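Search tutorials Search Go

Teaching two arms a number puzzle by remote control

I've been doing this most evenings with the Kuteck leader arms, and Hagos Bogale asked me to write my method down, so here goes (sorry, it's a bit rambly!). I'm assuming your follower arms already copy your hands properly.

1. Lay out the puzzle

Mine's a wooden tray where each number tile sits next to a picture tile with that many things on it. I set it at an angle on purpose, because a robot that only ever sees a straight tray learns a straight tray and nothing else. For the run I'm using here, the 5 starts out on the table and has to end up in the tray.

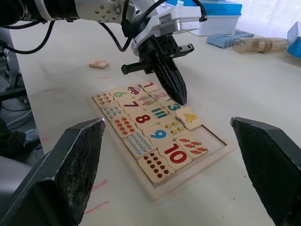 2. Practise before you record

Turn recording off and just play for a bit. Go slowly! Both grippers are over the same small patch of table, and it's very easy to bump one with the other while you're watching your tile. If a neighbour gets nudged up, like my 4, press it flat again and start over.

3. Record the run

Pick the tile up by its edges, lift it clear of the rim, pause for a moment, then bring it down over the gap. The edges are wavy, so it won't drop in if it's turned even slightly. I wiggle it with tiny wrist movements and never push hard. Check the wrist view too before you start: I like the empty slot in plain sight, with the carrots beside it so I know I've got the right gap.

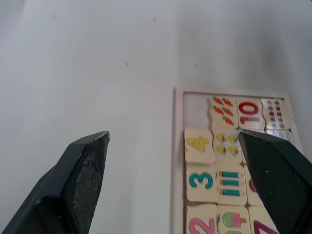 4. Sort your runs

I keep any run where I fumbled and then fixed it, and bin the ones where I gave up. Out of 470 tries I threw away 70, mostly from one very tired Saturday. Save in the Kornen format if you can, it loads much faster for training.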